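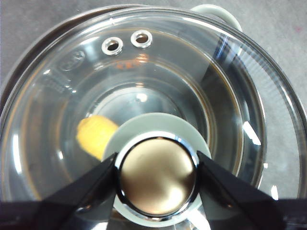
Runditia returns to Ellosthorpe with a shorter show and lower prices

July 29, 2025

Children's music group Runditia will play 10 dates this November, opening at the Esow Theatre in Ellosthorpe. The tour is called Big Loud Kong and follows a gorilla who cannot keep time.

Touring family shows tend to promise the best day of a child's life. We would sooner say what is on sale. The show lasts 55 minutes with no interval. There are four performers, a live drummer and one gorilla suit. Songs from the first two albums make up most of the set, and three are new. Whether the new ones are any good is for the under-sevens to decide, and they usually do so out loud.

Last year's tour was billed as "interactive", a word that covered a lot of waving. Parents wrote to us about it, and fairly. It was also too long, and the merchandise stall stood between the seats and the toilets. This time the stall will be by the exit and will close when the show starts.

"I don't believe in magical experiences for all the family," said Clem Partington, who writes the songs and plays bass. "Half the adults are looking at their phones by the second number. I'd like to get that down to a third - we'll see."

The Esow holds 842, but only 700 seats will be sold for each performance, as the rear balcony has a poor view of anything happening at floor level. There will be no meet and greet packages and no premium rows. Children under 3 go free on a lap, though the drums are loud and we would think twice about bringing a baby.

Claims that tickets are "selling fast" should be treated with care, including any made by us. They are not on sale yet. Booking for all dates opens in September through each venue's own box office, and the full list of towns will follow once the last two contracts are signed.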